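Hallach Wood Surfaces: data card

Summary

Hallach is a set of close-up pictures of wooden surfaces in ordinary use: tabletops, shop benches, shelves, and cutting boards. It was put together for people who sort, match, or refinish wood and want reference pictures taken in everyday rooms instead of under studio lamps. The current release has 80 surfaces. Each one has at least one picture and one row in the notes file.

Maintained by Vasiliki Athanasiadis and Darmawan Nair. Notes file written by Albertina Peixoto.

What counts as a surface

A surface is one continuous face of wood. A tabletop made of several glued boards is one surface if the boards were glued before finishing. A table with a removable leaf is two surfaces. Painted wood was left out. Clear oil, wax, and varnish are fine, and so is bare wood.

Of the 80 surfaces, 59 are light woods and the rest are medium or dark. We know this is lopsided. Most of the rooms we had access to were furnished with pale wood, and the next release should bring in older furniture.

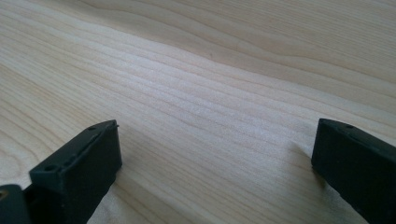
Category: Light / softwood look

Grain on a pale surface can change a lot over a short distance. In this one the lines are tight and close to parallel through the middle, then open out into wide, bending arcs higher up. The color runs from cream to blond with fine tan streaks, and there is one tiny dark speck among the lines. The look is that of sawn softwood such as pine or spruce, so the row is filed by look and the species field says "unconfirmed." We only fill in a species when the owner or the seller could tell us.

Brightness is uneven too. The middle patch reads paler than the warmer, yellower wood at the upper left and far right. Please don't take a color sample from the washed-out part. Pick a spot toward one of those sides and stay out of the shadows.

Fields in the notes file

surface_id: a short code, unique in the release
tone: light, medium, or dark
look: softwood, hardwood, or unsure
species: name, or "unconfirmed"
grain: straight, arched, wavy, or mixed
marks: specks, knots, scratches, rings, stains
finish: as told to us by the owner, otherwise blank

Grain is "mixed" when two patterns share the same picture. Lachlan Quinlan went over all the grain labels a second time and changed 13 of them, mostly from "wavy" to "mixed."

Known problems

A small dark dot gets logged under marks as "speck" unless it is clearly a knot. Earlier notes called some of these knots and a few may have slipped through.

There is no scale bar, so grain spacing can't be measured.

Finish is blank for 50 surfaces.

Changes

January: split "pale" and "honey" were merged into the single tone "light." Old codes still work.

Corrections to species are welcome. Send the surface_id and how you know the wood to Kittipong Wiriya, who keeps the list of open fixes.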